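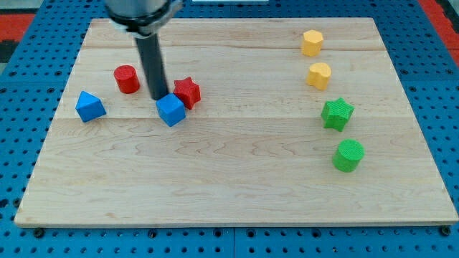
Blocks and Board - the Stistham gallery

Hello and welcome to the gallery page! I've been meaning to put this up since June, when Mirela Paiva asked me (very politely, for the third time) whether I was ever going to show people the shapes set or just keep going on about it. So, a small page about some coloured blocks and the board they live on, with my notes to go with it.

The board
Maple, and I'm very fond of it. I went back and forth over this for ages, as the other choice at Sarmiento was a much darker timber and Rogério Cordeiro was all for it. But pale wood makes the colours sing, and I love the wavy bits in the grain. It cost more than I'd planned, 224 pounds with the delivery, and I have told my family a slightly smaller number.

The colours
Red, blue, yellow and green, good strong ones. I had a pastel set before (from Prekeck, long since passed on to my niece) and it was pretty enough, but on a grey afternoon you could hardly tell the pink from the peach. Blue on maple is my favourite, especially on anything with an angled side - the light does two different blues at once and I could look at it all day.

The red star
Everybody's favourite, and the first thing any visitor picks up. All those ridges round the sides do collect dust, mind you, so it gets a going-over with an old toothbrush when I remember. Mirela wants one in every colour. I've told her to write to Endico herself!

The plain ones
The cube and the squat red cylinder don't get much attention, poor things, but I'd be lost without them. If you're buying for a small person, start with these. My niece spent a whole wet weekend with the cylinder and a biscuit tin and didn't want anything else.

Yellow hexagon
Handsome and very steady on its flat end. Rogério calls it the nut, and now so do I.

Blue wedge
I was sure I'd lost this one in the move. It turned up in a wellington boot, about 17 days later, along with a teaspoon.

Looking after them
A damp cloth for the blocks, a dry one for the board, and a little oil when the maple starts looking thirsty. I keep the shapes in an old bread bin overnight.

More to come once I've sorted the other shelf. If you've got a set of your own, do write and tell me which shape is your favourite - Mirela is keeping a list and so far the star is miles ahead.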